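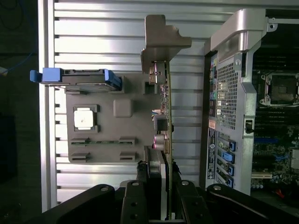

Support > Desktop hardware > Closed tickets

Ticket 716: Expansion card not detected after tower was opened
Opened by: Viola Galli
Assigned to: Brunello Leone
Status: Closed
Date closed: Friday, February 28, 2025

Reported problem
Tower in the Daltthorpe office starts normally but the expansion card doesn't show up in the device list. It was fine before the side panel came off for cleaning. No error on screen, no beeps.

Log

Viola: Restarted twice, same result. Reinstalled the driver from the Flakalmont share. No change.

Brunello: Please shut down, pull the power cord and take the card right out. It's the green one with the grey metal bracket at one end. Hold it by the edges and keep your fingers off the capacitors. Have a look at the contacts and tell me what colour they are.

Viola: Card is out. Contacts are gold but dull at one end. Nothing burnt or bulging that I can see.

Brunello: Wipe the contacts with a dry lint-free cloth. While it's out, check the slot for dust with a torch. Leave the drive carrier with the blue handle where it is, it doesn't need to come out for this.

Viola: There was a bit of grey fluff in the slot. Blew it out with canned air and put the card back. Still not detected.

Brunello: Is the bracket sitting flat against the back of the case? If the foot of it catches, the card will feel seated at one end and be lifted at the other.

Viola: It was catching. Loosened the screw, pushed the card down evenly until it clicked, then did the screw up again. Device list shows it now.

Brunello: Good. Leave it running over lunch and copy the 1000 test files across.

Viola: All copied, no dropouts. Side panel is back on.

Resolution
Card not fully seated, bracket fouling the case. Reseated. No parts used.

Follow-up
Rosalba Negri to add the bracket check to the cleaning sheet. The other 4 towers still to be looked at.

Contact the Daltthorpe help desk | © Flakalmont | Back to top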